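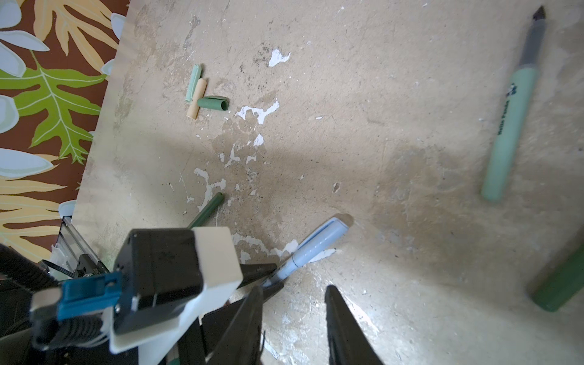

*Gripper over the marker table, Flomcombe open day, May.*

I went to the Flomcombe student robotics open day mostly because my nephew is thinking of applying, and because the flyer promised "robots that learn to tidy." I've read that sentence on a lot of flyers.

The project room is on the second floor, past the bike racks and up a staircase with no signs on it. Four teams were showing. I spent most of my time with the one called Skerker, whose job for the year is picking up pens and caps and putting them where they belong. The work surface is an old beige thing with the paint coming off, and the objects are markers: a mint-green one with "Hello Panda" and a little panda on the barrel, a light blue one, some loose caps and short pieces. I liked that. At the last two fairs I visited everything was a foam cube in a primary color.

Kamrul Weerakoon, a second-year student, ran the demo and answered most of my questions without looking at his notes. The team has recorded 359 practice runs, with a person guiding the arm through each one. I asked how many of those were done on a different table, under different light. None so far. I asked what happens with a pen brand it hasn't seen. He said they would test that "before the final," and I wrote it down.

In the half hour I stood there the arm made six tries at a marker. It got four. One miss pushed the marker away and the arm then closed on nothing, twice, before a student pressed stop. The poster on the wall says "reliable grasping of everyday objects." Four out of six is decent for a class project – it isn't reliable, and I wish the poster had just given the number.

The other teams were thinner. Gimance has a line-following cart that was charging the whole time I was there. The Bhattacharjee group (named for the lab upstairs, I think) showed a video of a sorting arm, edited, with music. I asked to see it run and was told to come back at 3:30. I came back at 3:30 and they were eating lunch.

What I'd tell my nephew: the students get real hours on real equipment, and the Skerker people could say plainly what breaks. Ask how grading works when the demo fails, though. I got two different answers to that one, from an instructor and from a student at the same table.

Parking is free after noon. The coffee ran out before that.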